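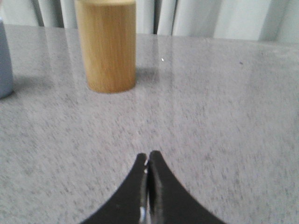
Vilho Kemppainen
@vilhokemppainen · 2024-10-26

Right, a long one from me, so put the kettle on. My sister-in-law Raili asked me over supper whether a machine could tidy her bathroom yet, and I said "sort of", and she gave me the look I deserved. I've been chewing on it ever since and would like to have a proper go at answering.

Some background for newer followers (hello, and thank you for putting up with me). I spent 17 years looking after packing machinery at Stollitz, and these days I do odds and ends of testing for a small outfit called Clemance, who want an arm that can manage the little jobs round a sink. Cups, bottles, wiping down, that sort of thing.

The machines I grew up with were marvellous and also very dim. You bolted everything down, you fed them the same carton in the same place, and off they went all shift. Move the carton by a thumb's width and you had a heap of cardboard and somebody shouting for me!

A bathroom is the other way about. Nothing is bolted down. The soap wanders. Raili has two teenagers and I don't think any object in that room has ever been put back where it started.

So let's take the humblest job I can think of, which is shifting a cup along a worktop. You or I would do it half asleep with one eye open. For the arm it's a string of small decisions: where the thing is, how wide it is, how high up to take hold, how hard to squeeze, and when to let go.

The letting go is the part I underestimated. I'd been so busy worrying about dropped cups that I hadn't thought about cups that come down a fraction early and get a knock, or a fraction late and do a little hop. Gizella Tóth, who writes most of the clever bits, spent the best part of July on nothing else.

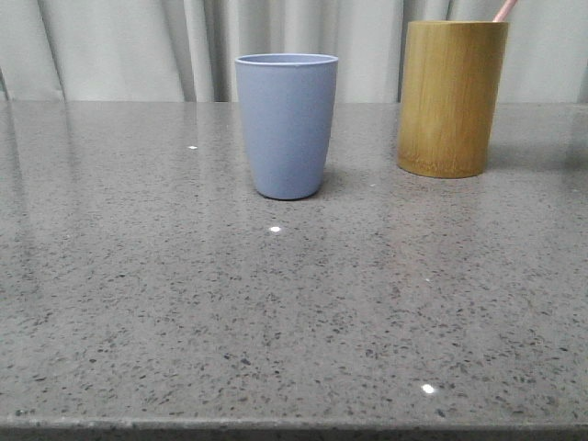 Shape matters more than I would have guessed, too. A tapered tumbler wants to slide down out of your grip if you take it too high, and if you squeeze it harder it only slides faster. A straight-sided pot is kinder in that way, but if it's a wide one the fingers need to open a good long way and be nicely square before they close.

And then there's whatever is standing in it. A toothbrush leaning in a pot changes the whole job, bless it. Come in from the wrong side and you've caught the handle before you've touched the pot. Tip the pot a little and the brush rolls round to the other side, and the arm's idea of the world is out of date.

Shiny worktops deserve a post to themselves. I have a speckled one at home and I lose pills, earrings and once a whole contact lens on it. Now ask a camera to decide which pale dot is a crumb to be wiped and which is just the light catching the stone. I can't always tell myself without poking it, and poking it is pretty much what Gizella suggested the arm should do!

Anneli Harju asked me for numbers, so I dug out my notebook. Our longest run of single cup moves was 53 without a person stepping in, on a good day, with cups it had met before. With cups it hadn't met, the best was 5. I was pleased with both, if I'm being truthful, though the second one does bring you down to earth.

Would I pay for it? Well. The little arm Liv Bakke has been pricing up for the Irkumham workshop comes out at 2,569 euros before you've bought anything to bolt it to. For sorting the same fittings into the same trays all afternoon I'd say yes, go on, Liv, I think you'll get on with it very nicely. For Raili's bathroom I'd buy a basket and have a word with the teenagers.

But I don't want to sound gloomy, as I'm really not. Before Clemance I'd have told you anything that wasn't fixed in a jig was out of the question, and now I spend my mornings moving cups about to try and catch the arm out, and it's getting harder to do.

Next job on the list is wiping underneath things, so picking the cup up, doing the wipe, and putting it back down on the dry bit. Chisholm, the dog, will be supervising from his blanket as usual. If you've got a fiddly chore you'd like me to put to Gizella, pop it in the replies and I'll read them all this evening.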